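Search the list archive
Go
Home Threads Authors Attachments Log in

Subject: Re: [geum-club] Desk sorting task, where we are

Hello all,

Answers to Naveen's questions are further down, under his message. First, three stills from the wrist camera, two with a marker and one from the cables. Most of what I say below is easier to follow with them open.

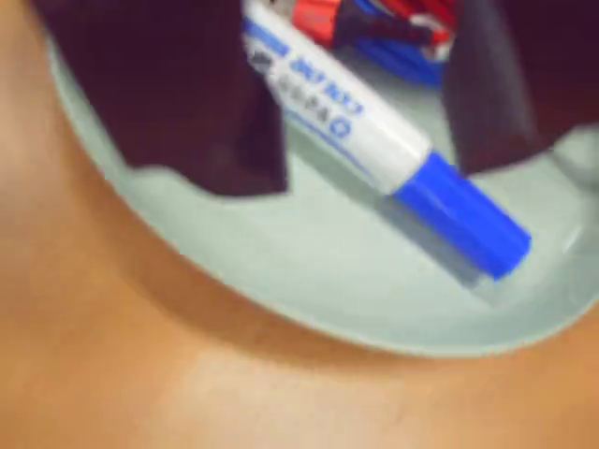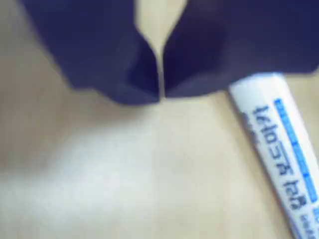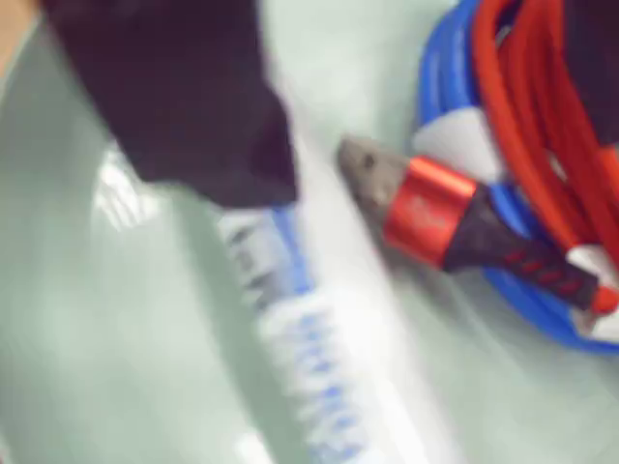

NAVEEN'S QUESTIONS

Naveen Thakur wrote:
> I missed the last two meetings, so sorry if this was covered.
> 1. Are we still doing markers and cables, or markers only?
> 2. How many runs do we have, and how many are usable?
> 3. The student showcase form wants a project title and
> a time slot. Has anyone filled it in?
> 4. I can rewrite the labeling script in October if
> someone tells me what the labels should be.

1. Both. I know some people wanted to drop the cables. Markers are the easier half: a straight barrel, one good place to grab it, and the only real question is what angle it is lying at. The first still has a white one with a blue cap leaning down into the round container, between the fingers. If the fingers come down across the barrel the grasp is fine. If they come down along it, the marker rolls. In the second still the fingers are nearly together and the marker is off to the lower right of them. I would like a label for that situation, "closed beside object", separate from "dropped". At present both are filed under "fail" and we can't tell them apart without watching the video again.

Cables are harder and I think they are the more interesting part. In the third still there is a USB plug with a red collar lying partly over a loop of blue cable, with a red bundle on top of the same blue coil. A person would pick up the plug and shake the rest free. We have no shake. For now the rule is that the operator goes for the plug end if it is clear of the coil, and otherwise takes the coil as a whole.

2. We have 1,668 runs recorded. Of those, 1,475 have complete video and joint data. The rest are missing one or the other, mostly from before we moved the recording to the Pollari drive. Of the complete ones, 295 are cable runs. That is too few compared with the markers, so please sign up for cable slots first. Slots are 30 minutes and the sheet is in the usual folder.

3. Filled in. The title is "Fodo: tidying a desk with two fingers". Fodo is what the younger members have been calling the arm, and I did not have a better name. I asked for an afternoon slot. If we are given a table near a window I will ask to move, as glare is already a problem for us. Both the second and third stills have a bright patch on the left, and the detector has been drawing boxes on patches like those.

4. Yes please. My proposed labels:

- grasped, placed
- grasped, dropped
- closed beside object
- wrong object
- stopped by operator

Add to these if you want, but keep the names short, because people type them by hand during a session. The old script also saves over the previous file if you give it the same session name twice. Fix that before anything else.

Two other matters. The stills are badly blurred, the first and third more than the second. I have been asking operators to slow down on approach and some of you have — thank you. A shorter exposure would help more, but then we need more light, and that brings back the glare. Clekex has a cheap diffuser panel that might do. If anyone has used one, write to me off list.

Also, whoever is setting out the objects, please write down what you put out and where. It does not have to be neat. A line in the notebook is enough.

Meenakshi Kanaujia
Geum Robotics Club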